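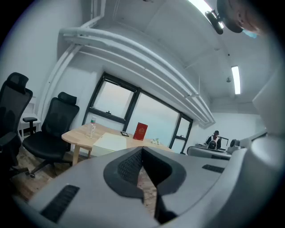 Nine weeks with the Kemeys hand-held gripper

November 3, 2019

I've been putting this one off because I kept changing my mind about the thing. The Kemeys is a gripper you carry around and work by hand, with a camera looking out over the jaws, and you use it to record jobs you'd like a robot arm to do later. I hired ours through Urelau in September on their 18-week plan, so we're halfway.

First, the looks. It's big! All that grey housing takes up the bottom half of the view, with the jaws making a dark V in the middle, and I was sure that would drive me mad. It hasn't, much. You can still see the whole table past it, water bottle and phone and everything, and I found I was lining things up in the notch without thinking about it. The right-hand side curves up higher than I'd like though, and when I'm going for something small over that way I end up turning my whole body. My shoulder has opinions about this.

I do like the mesh texture inside the jaws. It's been lovely on bottles and boxes, and hopeless on anything thin lying flat. Phones especially – I've taken to nudging them to the edge of the table first, which the manual tells you off for.

Set-up took me an entire afternoon. Chrysoula Mitsotakis-Vlachou at Urelau walked me through the calibration over the phone and was very patient (I had the mount on backwards, long story). After that we were recording properly, and our best day so far was 77 clips, of which I binned 17 for being wobbly.

The software is called Oner and it's the weak spot. Exporting is slow, the colours on the buttons make no sense, and it forgets my folder every time I close it. I tried Filley's free viewer instead and it opened the files straight away, so I do all my sorting in there now.

Would I hire it again? Probably, yeah, if they did a lighter one. I've asked Urelau about a wrist strap and I'm still waiting to hear back.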